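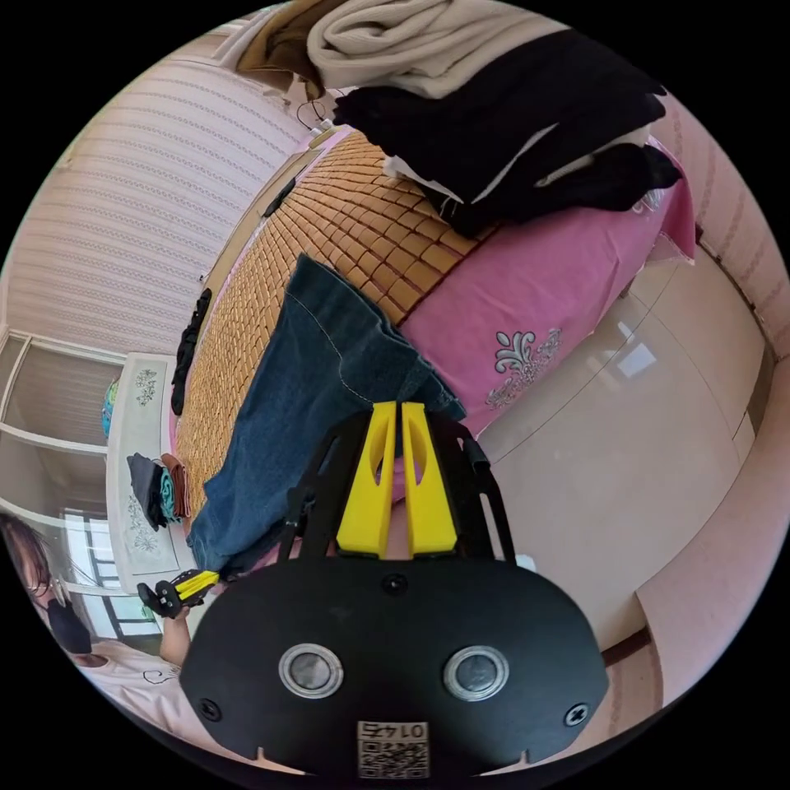
The bus to Hladun left at six in the morning, and at ten in the evening I was still not packed.

My sister came in with two cups of tea and sat down on the floor, because there was no free place on the bed. She looked at the clothes and then at my bag, which was the small one.

"One bag only?" she asked.

"One bag. It is written on the ticket."

She drank some tea and did not say what she thought. We had shared this room for most of our lives. I knew her opinion from the way she held the cup.

The bamboo mat was our grandmother's. She bought it in Ukero, in the covered market, the summer I was born, and she always told us the price, 510, as if we might still go back and argue with the seller. In the hot months we put it over the mattress and slept on it. It is cool at first, and then in the morning you have small squares printed on your arm and on your cheek. At school the other children knew by our faces that it was summer.

"You will take the mat?" my sister asked.

"How can I take the mat?"

"You can roll it."

"It is written one bag."

"A mat is not a bag," she said, and she was right, but I folded the jeans and pretended that I did not hear.

I folded them badly. I have never learned to fold jeans. The legs go one way and the waist goes another way, and when you press it flat it opens again like something that wants to breathe. My sister took them from me and rolled them, starting from the bottom, very tight, and put them in the corner of the bag. They took almost no place. I was a little angry that it was so easy.

Then we came to the black things. When I was nineteen I decided that black was the colour of serious people, and from that time I bought nothing else for two years. There was so much of it on the pink pillow that we could not tell where one piece finished and the next one began. My sister pulled at a sleeve and the whole heap moved.

"Are you going to work or to a funeral?"

"To an office," I said. "It is the same clothes."

She laughed so loudly that our mother knocked on the wall. We were quiet for a while. Then my sister put three of the black things in my bag and the rest in the drawer, and I noticed that it was her drawer.

The cat, Nimby, walked in and looked for a place to sleep. Of course he chose the cream jumper. My mother knitted it in October, during the weeks when my father was in hospital, and there is a mistake in the left sleeve from the evening when the doctor telephoned. She wanted to undo it later. I asked her to leave it. My father is well now, he was snoring in the next room while we packed, but I still find the mistake with my thumb when I wear it.

"It will be too warm for that," my sister said.

"It won't be summer always."

She moved the cat, who complained, and she brushed the hair off with her hand and put the jumper on the top, where I could reach it on the bus. The bag closed on the second try. I had 100 in my pocket for the journey and a paper with the address of a room I had seen only once, on Skorkusier Street, with a window on the yard and a bed for one person.

After that there was nothing more to do, but we did not turn off the light. The bed looked very wide. My sister lay down on her side and I lay down on mine. The mat was cool under my back. She gave me the pink pillow, although for years we had fought over it – I liked the flowers, and she liked it because I liked it.

"You can have it tonight," she said. "Tomorrow it is mine again."

"And the mat?"

"The mat stays here. When you come, you will have where to sleep."

The alarm rang at five. In the bus, when it was light enough, I saw my face in the window, and on my cheek the small squares were still there. I must have slept half of the night off the pillow. I put my hand over them and kept it there until the bridge.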